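An afternoon at the Skustia open day
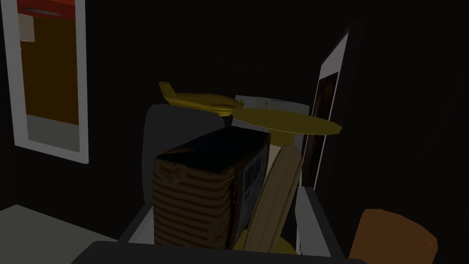

Page last changed: 16 June 2024

I went to the open day at Skustia because it is a short bus ride from my house and I have walked past the building for years without knowing what went on inside. The sign by the gate only has the name on it. I had guessed something to do with packaging, and I was partly right, as they make software for machines that pick things out of bins and put them somewhere else.

You had to book a slot. Mine was a group of 13, mostly people from the area, with a few students and a couple who had come a long way and knew far more than the rest of us. We were given a sticker and a cup of tea and taken upstairs.

The first thing we saw was on a screen. Before a real arm touches anything, they have it do the job in a simulator, over and over, with the bin filled differently each time. The one they showed us had a box with striped packaging standing up near the front, a toy plane up at the top of the heap and a flat yellow disc next to it. The room around it was drawn in too, with a mirror on one wall and a wooden cabinet on the other side. I asked why they bothered with a mirror. The answer was that people's homes and shops have mirrors in them, and a camera can be fooled by one, so it's better to find that out on a computer.

The view is from just behind the gripper, looking into the bin. It takes a minute to get used to. I kept wanting to lean round it to see the bottom of the box.

They let us choose which item it should go for. Our group chose the plane — I think everybody's does — and then the striped box. The plane took two tries. The box it got hold of first time, but it knocked something else over on the way out, and that counts against it in their scoring. The score for that run came up as 89, and I am afraid I didn't write down what it was out of. There was a barcode on the side of the box, and one of the students wanted to know if the machine used it. In this test it doesn't. It goes by shape.

After that we went down to the workshop, where there was a real arm in a cage. The system they run on it is called Prostum, and the version in the simulator is called Festis, or possibly the other way round. I had it straight on the day. The arm was slower than the one on the screen and a good deal louder. It cleared a tray of 9 things, dropped one of them on the floor, and stopped until somebody reset it. I liked that part best. On the screen everything falls in a way that looks right, but when a real tin hits concrete the whole room jumps.

A few of us asked about jobs. They said the first customer is Schumacher, a warehouse firm, and that the arms would be used on returns, where everything comes back in a jumble and it is hard to find people who want to sort it. I'd have liked a longer answer, but the next group was already on the stairs.

Some practical things if you are thinking of going. There is hardly any parking, so take the bus. The stairs are steep but there is a lift if you ask at the desk. Children under 6 can't go into the workshop, though they can stay upstairs with the screens, and the ones I saw seemed happy enough with that. The whole visit took a bit over an hour. It was free, and the tea was decent.

They are planning another open day in August, with the booking page going up a few weeks before. I have put my name down to be told. By then they hope to have a second arm working next to the first, both taking from the same bin, and I'd like to see how they keep out of each other's way.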